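How to Get the Musty Smell Out of a Washing Machine

Posted 6/25/19 by Carter Perron

I put up with a stinky washer for way too long. Every towel that came out of it smelled like a basement, and I kept buying stronger detergent thinking that would fix things (it made them worse, more on that in a minute). In March I finally sat down with the manual, wasted an entire afternoon on it, and came up with a routine I've stuck to ever since. My machine is a front loader, so that's what I'm writing about, but most of it carries over to a top loader if you skip the part about the door seal.

Start with the rubber seal. Open the door, grab the gray rubber ring and peel it back toward you. Go on, get your fingers right in the fold! The first time I did this I pulled out four bobby pins, a guitar pick and a wad of slimy lint the size of a mouse. Wipe the whole fold with a rag and warm soapy water, all the way around, and pay extra attention to the bottom where water sits. If there are black spots, lay a wet, soapy rag in the fold for a while and then scrub with an old toothbrush. Some of mine never came out completely, and I've made my peace with it.

Next is the detergent drawer. Most of them slide out if you press down on a little tab at the back. Mine fought me. I soaked it in the sink with hot water and dish soap, then went after the softener compartment, which was coated in something like old candle wax. While the drawer is out, shine a flashlight up into the slot, since gunk likes to grow on the roof in there too.

Then the drum. You want a bottle of washing machine cleaner, or plain white vinegar if your manual allows it (mine says no, something about the hoses). Empty the machine completely, put the cleaner wherever the label tells you to, and pick the hottest cycle you've got. Don't mix products. Vinegar and bleach together make a nasty gas, so choose one thing and leave the other in the cupboard.

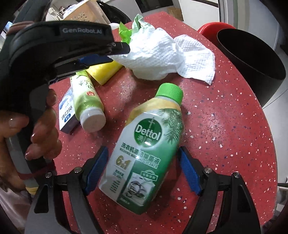
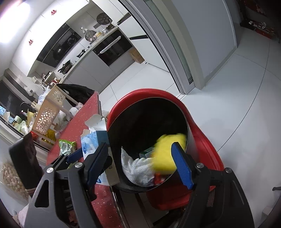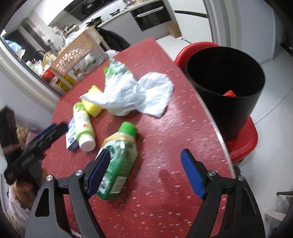
While the hot cycle is going, don't wander off and forget it like I did once, because you'll want to open the door as soon as it's finished. Wipe down the drum, the glass and the seal again with a dry cloth. If the smell is still hanging around, run one more hot cycle with nothing in it at all. My sister's washer took two full goes before it quit smelling like a pond.

Now the part I was most scared of, the drain filter. It's usually behind a small flap down at the front. Turn the machine off and unplug it, let the water inside cool, and put a baking pan and a couple of towels underneath. Unscrew the cap a tiny bit at a time and let the water trickle out. I unscrewed mine all at once the first time and had to mop the hallway! Rinse the filter, pick out the coins and fuzz, screw it back in snug, and do a short rinse to check for drips before you push the flap closed.

To keep it fresh afterward:

Leave the door and the drawer open a crack between loads (unless you've got little kids or a cat who likes drums).
Use less detergent. I was pouring in double what the cap said, and all that extra soap just sticks around and feeds the smell.
Do a hot load of towels now and then if you mostly wash cold.
Take wet clothes out right away.

I do the seal every couple of weeks and the full routine every 8 weeks. The filter gets done at the same time, with the baking pan.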